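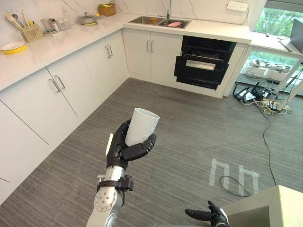 The hands are the part of the machine that takes most of our time, so I start with them and I will come back to them at the end. We keep one two-armed robot running in a kitchen, and in the schedule we have for it more lines belong to the two hands than to all the rest together. A grasp of a plain white cup, with the fingers curled around the lower half and the thumb pressed against the side, is the first thing we ask from a hand after any work on it. The cup is slightly tapered, and this makes it a stricter test than a straight tube of the same size. If the thumb comes in too high, the cup tilts and climbs out of the fingers. Wait here until people have looked at the thumb.

Speaker notes: Looking after one robot in one kitchen
By Dinesh Iyer
April 28, 2021
Print this page | E-mail this page

Opening

Say good afternoon, thank Valentina Maldonado for the invitation. Say that I work at Nuvham and that the maintenance plan was written by me and Siriporn Thongsuk. She wrote the electrical part. If there is a question about connectors, I will give her the microphone.

Say what the talk covers: the hands, the wrists, the cables, the floor position, and the log. Say what it does not cover: the software which plans the movements. I can answer simple questions on that, and for the difficult ones Yolotzin Carrillo is in the second row.

Ask who in the room looks after a robot with fingers. Ask who looks after a robot with a two-jaw gripper. I expect the second group is bigger. Tell them that most of the talk is still useful to them, except the tendon part, and they may drink their coffee during the tendon part.

How the machine lives

The robot works in a room with carpet. When I came to the project I wanted to take the carpet out, and I lost that discussion. Carpet gives fibers, and fibers go into finger joints. It also gives static in the dry months. In November we had two resets of the left hand in one week, both in the morning, and after this Siriporn changed the grounding and put a humidifier in the room. We have had no such reset after that. I do not say the humidifier did it. Two things were changed on the same day, which was a mistake of method, and I want to be open about it.

There is white tape on the carpet, in outlines with one open side. For us tape is a tool like a wrench. When the base is moved for service, it must come back to its place within 3 millimeters, or the taught positions at the counter are wrong. Tape alone cannot give you 3 millimeters. Tape gives you the first centimeter, and then we use a touch routine: the right hand touches the front edge of the counter at two points, and the offset is written to the file. Replace the tape when a corner lifts. We changed it too late once, and the new tape followed the old line with an error, and then the error was in every session after it.

(If somebody asks why we do not bolt the base to the floor: the building does not allow it.)

The fingers

Slide with the finger drawing. Go slowly here.

Each finger has segments, and each segment is pulled by a tendon. The tendon stretches. In the first hours it stretches quickly, later slowly, and near the end quickly again. Our rule is to replace all tendons of one hand at 300 hours of movement. Please note that I say hours of movement, which the controller counts for us. Hours with the power on is a different number and it is much larger.

Before we had the rule, we replaced a tendon when it broke. This looks cheaper. But a hand with one new tendon and four old ones closes unevenly, and Yolotzin spent a full afternoon searching in her software for a fault which was in my hand. I mean the robot's hand. (People usually laugh here. If they do not laugh, continue.)

The procedure is as follows.

Park the arm with the palm up. Power down the hand first and the arm second. Take off the strap at the wrist and keep the screws in the small magnetic dish from the Magaña kit. Open the back of the palm. Take a photograph before anything is touched. Loosen the tensioners in order from the small finger to the thumb. Pull the new tendon through with the old one as a guide. Tension to the mark. Close, power up, run the open and close cycle, and tension again.

An experienced person needs 40 minutes for one hand. My first time took me most of a day, and I had a screw left over. Siriporn found where it belonged. Please do not be ashamed if your first time is long.

Cleaning of the fingers: dry brush after each shift, no compressed air. Compressed air pushes the fibers deeper in the joint. This is the most frequent thing we see from people who come to us from machine shops, where air is the answer to everything. For the fingertip surface we use a cloth slightly damp with water and a little dish soap. Alcohol made our fingertips hard and shiny after some weeks, and a shiny fingertip does not hold a cup.

The thumb

The thumb has its own slide, as it has its own problems. It carries the load from the side and it has the biggest range. The bearing at the base of the thumb is the first bearing that wears. You can find it early with your own fingers: power off, hold the last segment, move it gently sideways. There should be almost no play. If you feel a small click, order the bearing today. Our supplier for this is Plovix, and the delivery is slow, so we keep two on the shelf.

Show the used bearing. Pass it around the room. Remember to get it back, because at the last talk it did not come back.

The wrist and the forearm

On the forearm there is a metal housing with a round joint plate and small screws around it. The screws must be tightened in a cross pattern and with a torque driver. In the training I let the new person do it first by feeling and then check with the driver. Every new person is surprised, also the ones with strong opinions.

Witness marks: we put a line of paint pen over each screw and onto the plate. When the line is broken, the screw has turned. It takes one look with a flashlight. We began this after Dulce Villalobos found a loose screw by sound. She was standing beside the arm and said it has a cough. I could not hear it. We opened and she was right. I prefer to have a paint line, as I do not have her ears.

The wrist strap must lie flat. If it is twisted it rubs on the cable of the hand, and the jacket of the cable becomes thin at one place. Check it every time you put it on.

Cables

I have a difficult relationship with the cables in this room. There are network boxes and adapters on the floor by the desk, and cables lie over the carpet. I know what an auditor would say, and one auditor has said it. We are building a raised tray and it is not finished.

What we do until the tray is ready:

Every cable has a label on both ends, with the same text. Labels only on one end are almost worthless when you are lying under a desk.

The loop that is left on the floor must be large and must lie open. No tight coils, no tie wraps on the network cable. When the base moves, one person moves the base and another person watches the cables and does nothing else. We tried it with one person and a mirror. Do not try it with a mirror.

Power strips are checked by touch on the plug, at the end of a long session. A warm plug goes out of service.

Test after service

The test is always the same, and it is called the Cirken sheet, after the office where we first wrote it. There are 46 lines on it. Many people ask me to make it shorter. I made it shorter once and put the lines back after one month.

The important lines are the cup lines. Lift the cup from the counter. Hold it up with the arm raised and wait. Turn the wrist so that the rim tilts, and wait again. Put it down. During the waiting we look for creep in the fingers: if the cup sinks in the hand, the tension is low, or the fingertip is dirty. Clean first, then tension. In the other order you will tension a hand that was only dirty, and you will shorten the life of the tendon.

Both hands are tested, also when only one was opened. The second hand gets its power over the same base, and we have had a case where a connector was pushed loose on the side which we did not touch.

The log

Paper, in a binder, at the desk. I know. We have also the digital one. The paper one is filled in every day and the digital one is filled in when I ask. Write what you saw before you write what you think. "Ring finger slow on closing, second and third try" is a good line. "Hand bad" is a line I have in my binder, and I will show it, without the signature.

What I would do differently

Buy the spare hand from the beginning. We waited for the budget and lost more days than the hand has cost. With a spare on the shelf you change the hand in the room and do the tendons later at a bench with good light.

Ask for the torque values in writing. We received ours by telephone and one was wrong.

Give the person who cleans the fingers the time for it in the shift plan. When it was "at the end if possible", it was not possible.

Questions

Probable question on cost per hour: I am not allowed to give it. Offer the tendon interval and the labor time, from this they can calculate a good part.

Probable question on gloves over the fingers: we tested thin ones. They keep the fibers out and they tear at the thumb. Siriporn has a torn pair in her bag, ask her to show it.

The binder stays on the front table until the room closes. Collect the bearing.

Print this page | E-mail this page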